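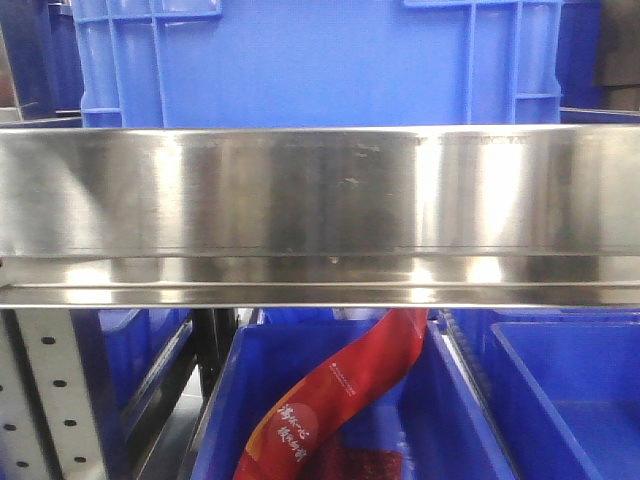
How to Set Up the Edumell Shelf Picking Kit Without Losing the Week

Tools & Reviews > Small Automation > Hands-On

The Edumell kit promises to turn an ordinary shelf of bins into a place where a robot arm can find things, pick them up and put them somewhere else. It will do that. The leaflet in the box suggests you can get there in a morning, and the leaflet is an optimist. What follows is the order we'd do it in now, with the parts of the manual we'd staple together and the parts we'd quietly recycle.
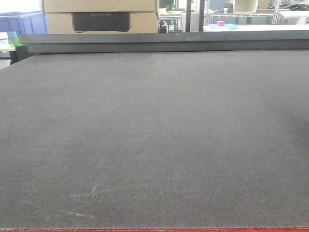

By the Pomach Workbench Desk

What you're buying

The kit is the arm, the controller, two fixed camera mounts, a work mat and a license for Gerport, the software that runs the whole arrangement. The gripper is sold separately. We used the Mancuso soft-finger model, which Edumell recommends in the manual and then never mentions again. Budget $2000 for the kit before the gripper, and add a little for the clamps, because the ones supplied are fine for a desk and hopeless on anything thicker.

Shelves and bins are your problem. Edumell says any shelf will work. Any shelf will work in the way that any shoes will do for a marathon.

Before you open Gerport

Put the arm's base where it will live and leave it there. Moving it later means doing the calibration again, and you'll only want to meet the calibration once.

Lay the mat flat and let it sit overnight if it has been rolled. Ours is a dark gray with a fine weave, and we'd choose it again over the white one Edumell also sells, which shows every crumb and confuses the cameras when something pale lands on it. The gray scuffs. Pale marks and thin scratches show up on it, and they stay. Gerport can mistake a bright scratch for the edge of something thin, so take your background picture after the mat has had some wear and retake it once a month. We skipped ours in August and spent an afternoon watching the arm try to pick up a scratch.

Now clear the mat completely. Tools, tape, the screwdriver you just put down. What sits on the tables behind it matters less than you'd think, as long as you draw the work area properly in step 2. Our background has cardboard boxes, shelving and the sort of clutter that collects wherever there's a flat surface, and Gerport ignores the lot.

Step 1: Mount the cameras

One camera watches the mat and one watches the shelf. The manual shows them as mirror images of each other, on matching poles, in a room that has plainly never had anyone work in it. Yours will go where there's something to clamp to.

Aim the mat camera so the surface fills most of the view. You want the near edge in, and enough of the far edge that you can tell where the mat stops. Don't fuss over getting it square. The software straightens the view and is better at it than you are.

The shelf camera needs more care. Point it down into the bins so it can see the floor of at least part of each one. If all you see is rims, the arm will know where the bins are and have no opinion on what's in them.

Tighten everything, then come back after lunch and tighten it again.

Step 2: Draw the work areas

In Gerport, open Zones and draw one box for the mat. Stop at the mat's edge. Stray over it and the software will treat whatever is on the next table as stock, and the arm will make a sincere effort to reach it.

Then draw a zone for each bin you plan to use. Follow the inside walls, leaving out the rims. It takes longer than you'd like, and there's a button marked Auto that offers to do it for you. On blue bins against other blue bins, Auto drew us one very large bin. Use the pencil.

Leave the shelf beam out of every zone. Save, and give the zones names you'll recognize later. "Bin new final" was not a success.

Step 3: Deal with the shine

A stainless steel shelf beam is a lovely thing to wipe down and a terrible thing to put in front of a camera. Ours throws back bright bands of light, worst toward the left and right, and the smudges don't help. The first time we ran a search, Gerport reported several promising objects on the beam. They were all ceiling lights.

There are 3 ways to fix it, and the manual gives you only the last:

- Turn down the exposure on the shelf camera until the bands stop looking solid white. Do this first. It costs nothing and may be all you need.
- Put matte tape along the upper face of the beam. It works well and looks like you've repaired something.
- Mark the beam as a keep-out area under Zones, Advanced, Exclude. The arm will then plan around it as well, so it reaches into the lower bins from a steeper angle and takes longer over it.

We went with exposure and Exclude, and kept our beam shiny. If you're setting up somewhere with big windows, check again late in the afternoon. The settings that behave at 10 a.m. may not behave at 4 p.m.

Step 4: Teach it something awkward

The kit arrives already trained on a list of 1093 household items, and it's quite good with boxes and cans. The demo uses a box. Every demo uses a box. Skip it and start with something that has no flat side and a shiny skin, as that's what will be giving you trouble in a month's time.

A long snack bag is ideal. Lay it in a blue bin at a slant, with one end up against the wall, the way things end up when they've been tossed in. A red bag in a blue bin gives the camera all the color contrast it could ask for, so any failure you see will be about the grip and you can stop blaming the lighting.

Open Teach, pick New Item, and let the shelf camera take its pictures. Turn the bag over when asked. Gerport wants both faces, and if the printing runs differently on each side it will store them as one item only if you tick Same Product. The box is unticked by default. We have no idea why.

For the Mancuso fingers, set the grip to Soft and the approach to Pinch. Go for the middle of the bag. The raised end looks tempting, and the software will suggest it every single time, but the bag folds there and swings on the way out.

Step 5: Run it slowly

Set the speed to 2 and leave it there for the first session. Run a pick from the bin to the mat, then back again. Keep a hand near the stop button. You probably won't need it, though our arm did once set off toward the neighboring bin with great confidence and nothing in its fingers.

If a pick fails, look at the picture Gerport saved before you change any settings. We changed settings first - a lot of them - and the trouble was a zone drawn over the rim.

Once it can do the trip both ways without help, raise the speed a notch at a time. We stopped well short of the top. Up there the bag arrives on the mat before you do, and not always on the part of the mat you had in mind.

Should you get one?

If you have a shelf, some bins and a repetitive job involving light objects, yes. The hardware is solid, the arm is quiet enough to talk over, and Gerport is pleasant once you've stopped pressing Auto. If your stock is heavy, or hangs from hooks, look elsewhere.

Our complaints are the clamps, the missing gripper, and a manual that spends a whole page on how to peel the film off the controller. Edumell says a new edition is on the way. Until then, print the Zones chapter and keep it by the arm.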